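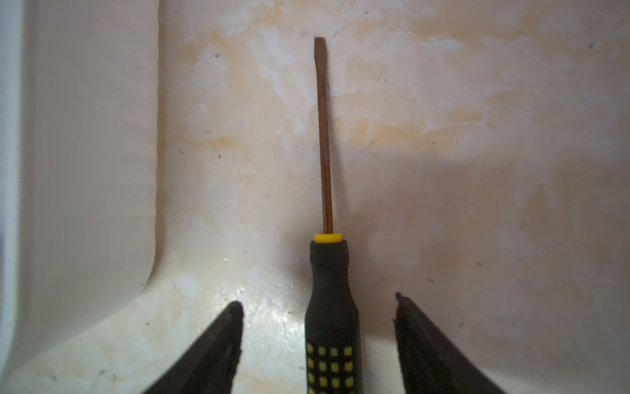
Figure 3. Flat-head screwdriver from the shared set, with a black handle, raised yellow dots and a yellow collar, on a white plastic surface.

October
By Yen-ting Fang and Tomás Brophy

4.2 What people reach for

I'll admit the flat-head was my favourite tool in the whole study, so take this section with a grain of salt. We put 96 hand tools into the shared cupboard at Keser and asked the members to borrow whatever they liked, then write one line in the book about the job. Bijan expected the cordless stuff to win. I did too! But the plain slotted screwdriver (Figure 3) kept turning up, and a good share of the 70 jobs logged against it had no screw in them at all – paint tins, stuck drawers, a garden tap, the back of somebody's radio.

People talked about the handle a lot when we interviewed them. The rubbery feel came up, and so did the little yellow squares, which several members said they liked having under their thumb. One fellow told us he picked tools by colour and never read the labels (we had spent ages on the labels). The yellow collar got a mention as well, mostly from people hunting through a dark bag.

The slotted tip was a sorer subject. Eustaquio, who looks after the cupboard, would rather members took the pry bar for paint tins, and he wrote as much inside the door. Borrowing didn't change much after that. We come back to his note in Section 5, along with the Beltton interviews.

Related items
Lai: Sharing a bench in a small workshop
Stullo: 200 borrowed tools and where they went
Koskela: Labels, colours and finding things again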